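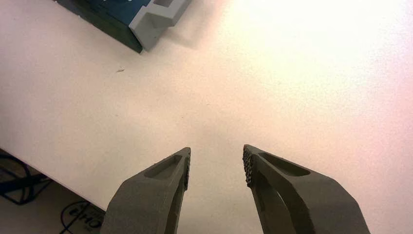

Ticket 1363: Exhibition catalogue PDF — headings substituted on export

Opened by: Zainab Okoro, Benden
Assigned to: Aminu Abubakar
Category: Print and prepress
Priority: High
Status: Resolved, one follow-up open

Original report

We are exporting the catalogue for the Allitz poster exhibition and the display font is dropping out in the PDF. On screen the headings are correct. In the exported file, every heading from the start of the second section comes out in the default sans. Body text is fine. The catalogue has 257 pages and is built as a book file with 7 chapters.

The printer wants final files by noon tomorrow. The same export worked in May for the programme booklet, using the same font family, on the same machine.

Tried so far: restarted the application, re-exported twice, cleared the recent documents list. No change.

Zainab

9:40 am — Aminu Abubakar

Thanks. Can you send the preflight report and tell me which export preset you're using? Please also check where the fonts are loading from. The Okafor family should come from the shared library on the server and not from the local fonts folder.

10:05 am — Zainab Okoro

Preset is "Benden Press Colour". Report attached. It lists Okafor Display Bold as missing in chapters 2 to 7. Chapter 1 shows it as embedded. I have the font in both places. The local copy came with the files Cor Dijkstra sent over when he handed on the layout.

10:30 am — Aminu Abubakar

That explains part of it. Cor's copy is the older release and its internal name has a space that the server version doesn't. Chapter 1 was styled on his machine, so it looks for the old name. The other chapters look for the new one. When both are installed, the application loads whichever it finds first and treats the other as missing at export.

Steps:

1. Close the book file and all chapters.
2. Move the local Okafor folder to the desktop. Don't delete it yet.
3. Clear the font cache and restart.
4. Open chapter 1 only. Use Find Font to replace the old name with the server version, and tick the box to redefine styles.
5. Save, then open the book and synchronize styles using chapter 1 as the source.
6. Export chapter 2 on its own and check the headings.

11:20 am — Zainab Okoro

Done to step 6. Chapter 2 headings are right. Full book export stops at 30 per cent with "An error occurred while writing the file". Same place twice.

11:35 am — Aminu Abubakar

Separate problem, I think. Try exporting the chapters one at a time and tell me which one fails.

12:15 pm — Zainab Okoro

Chapter 3. The others all export. Chapter 3 is the letterpress section and has the big fold-out scan in it.

12:50 pm — Modupe Jibrin

Picking this up while Aminu is at lunch. The fold-out is linked to a layered file that was last saved on the Vovus drive, and that drive was moved to the new server. The link shows as current but the path is the old one. I've copied the scan into the project's Links folder. Please relink to that copy and try chapter 3 again.

1:25 pm — Zainab Okoro

Relinked. Chapter 3 exports, and so does the full book. Preflight shows no missing fonts and no missing links. One thing left — the grey on the divider pages looks warmer than it did in the programme booklet. Is that the preset?

2:10 pm — Aminu Abubakar

Yes. The preset was updated for the uncoated stock. Your dividers use a four-colour grey, which now converts differently. If you want it neutral, change the swatch to a tint of black and export again. There's only the one swatch to edit if the dividers are all on the same parent page.

2:45 pm — Zainab Okoro

They are. Changed and exported, and the dividers match the booklet. Files are with the printer. Fine to close the font issue.

3:00 pm — Aminu Abubakar

Closing. Follow-up assigned to Chukwuemeka Briggs: remove the old Okafor release from the layout workstations and check for other links that still point to the old Vovus path.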